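Walk-Through Checklist, Craft and Color Mixing Room, Brundilgate
Checked 28 Jan 2026. Comments are mine, so blame me for the rambling!

1. Exits and aisles: OK
Both doors open all the way and the coat rack has finally moved out of the back aisle (thank you, whoever did that). I could walk straight through with my arms full.

2. Floor: OK, one note
The mat by the sink is curling at one corner again. I taped it flat for now, but tape won't last on that floor, so please put a new mat on the January order.

3. Sink and eyewash: FIX
Sink is fine, drains well. The eyewash bottle expired and I've pulled it. We need a replacement on the bracket before the next group comes in.

4. Storage shelf: OK
Dye bottles are all capped and standing up. The Fodetti powder is on the bottom shelf where I like it, and the lid is on tight this time. One label has faded to nothing. I'll redo it.
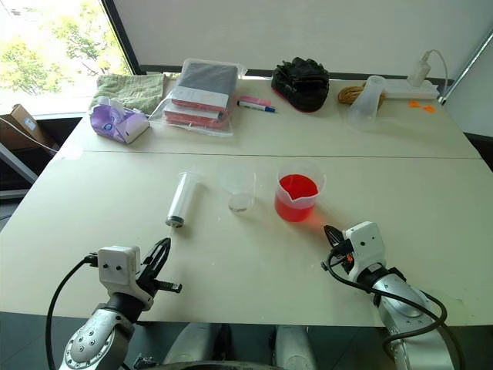 5. Tables and liquids: OK with comments
My big thing with the mixing tables is always the join. When two of them are pushed together I run my hand along it, feeling for a lip that could tip a cup, and then I lean on both sides to see if anything rocks. Pass on both counts. I'm still going to nag about color, though! A beaker of red like the one on the near table is about two-thirds full, and that's as high as I'd ever want it on those pale tops, with the clear cup and the big syringe sharing the same row. Keep paper towels within reach, and please wipe drips right away, even the tiny ones.

6. Syringes and measuring cups: OK
No needles in this room, ever, plastic tips only. Rinse the barrels and pull the plungers out to dry. Anything with a crack goes in the trash, even if it "still works."

7. Power and cords: OK
I tugged gently on every plug and they're all snug. Outlet 14 still has no cover label.

8. First aid kit: FIX
Out of the small bandages and down to one pair of gloves. A box of 50 gloves would be plenty.

Still open: eyewash, mat, gloves, bandages, outlet label. Leave a note on the clipboard when you've done one and I'll cross it off.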